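Opening Check, Kandside Playroom, With My Comments
August — by the morning opener

The official sheet only has room for a check mark, so I type up the comments separately and pin them behind it. If you're covering for me, do the sheet first and read this with your coffee.

OUTSIDE AND ENTRY

Front step, no loose edge: OK. The rubber strip is holding. I pushed on it with my heel all the way along and it didn't budge.

Front door closes by itself and latches: NEEDS ATTENTION. It closes fine if you let go of it when it's wide open. Let go when it's halfway and it just sort of leans on the latch and thinks about it. Work order 1122 is in with Mac Giolla, who did the closer last time. Until they come, pull it shut behind you and give it a tug.

Door mat flat: OK, after I turned it around. It had a curl on the parking lot side big enough to catch a stroller wheel.

Emergency exit at the back: OK. Opens with one push, nothing stacked in front of it. I know the spot beside it looks like a great place for the folding chairs (I've been tempted too!) but please use the closet.

Exit sign lit: OK.

COAT AREA

Hooks: One had worked its way loose and I could spin it with a finger. Tightened. They're all at adult height now, which I like a lot better than the old low rail, where every hook was right at eye level for a four-year-old.

Bench: OK, no wobble. There's a rough patch underneath on the left end. I sanded it in the spring and it's rough again — somebody's backpack zipper, I'd guess. Put it on the list for sandpaper, not urgent.

Lost and found box: not on the official sheet, but I check it anyway for anything sharp or sticky. Two hair clips and a sippy cup I'd rather not describe. The cup went in the trash.

MAIN ROOM

Floor clear and nothing to slip on: OK. I do this one twice, once when I walk in and again right before we open, and the second time I nearly always find something. Today it was a bead.

Outlet covers: One missing behind the bookshelf. Replaced from the drawer. That drawer is getting low, so whoever does the next Prornero order, add a pack.

Window cords tied up: OK. The cleat has to be out of reach, and so does the loop. People remember the cleat and leave a nice long loop hanging down.

Bookshelf anchored to wall: OK. Grab the top and pull toward you, hard. If it moves at all, close off that side and write it down.

Tables, no pinch points, no splinters, legs locked: OK. Run your palm along the edges, because looking at them doesn't tell you much.

Toys and packages, nothing small enough to swallow: OK. Under-threes get their own bin and it stays on the high shelf until they show up. Anything in torn packaging gets taken out of the packaging. Plastic wrap goes straight in the kitchen trash, the one with the lid.

Screws and fixings, snug and not sticking out: OK. I go by feel. A screw head that catches my sleeve gets written up, even if it's tight.
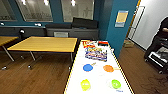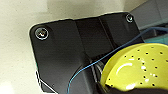

The long white table, and a close-up with screws in it.

Rug corners: Taped again. I've now used up the good tape. The rug came from the old Grurno building and I'm pretty sure it has been trying to roll itself back up ever since. I'd love a new one. I've asked. I'll keep asking!

Radiator covers: OK, and they stay on in summer too. I had a grandpa ask me last week why we bother in August, and my answer was that kids climb on them in any weather.

KITCHEN CORNER

Gate latched: OK. It's stiff. Lift, then slide. If you slide first you'll be standing there all morning.

Kettle out of reach, cord back: OK. It was too far forward when I came in. Please push it all the way to the tiles. My rule is 20 inches from the counter edge, and I put a strip of tape on the counter so you don't have to guess.

Cleaning stuff locked up: OK. Key is on the nail inside the upper cabinet, not in the lock. It was in the lock.

Fridge: cold enough. Threw out a yogurt.

Fire extinguisher, needle in the green, pin in place: OK. It's the 5 pound one by the gate. Initial the tag every month, even when you're only filling in. August is initialed.

First aid kit: Short on small bandages and there are no cold packs left at all. I brought one from home and put it in the freezer door with a sticky note on it, so please don't toss it. Gloves are fine, scissors are there, tweezers are there (for once).

BATHROOM

Hot tap: Ran it for a full minute with my wrist under it. Comfortable.

Step stool, rubber feet on: OK. One foot pops off if you drag it, so lift it.

Lock can be opened from outside: OK. The coin for it lives on top of the door frame. Tall people, feel free to show off.

SIGN-IN

Clipboard, pen that works, emergency numbers taped to the back: OK. The maximum for the room is 23, counting grown-ups. When we hit it, we hit it, and the next family waits in the coat area. I hate doing that to people who've driven over in the heat, but I'm not going to fudge it, and neither should you.

Still open: front door closer, rug, cold packs, outlet covers, bench sanding. I'll chase Mac Giolla this afternoon and write the answer on the sheet in pen.

Last updated: August, 5 p.m.

Recent items
Closing check, Kandside playroom
What goes in the under-threes bin
Prornero order list
Things we brought over from Grurno
How to lift the kitchen gate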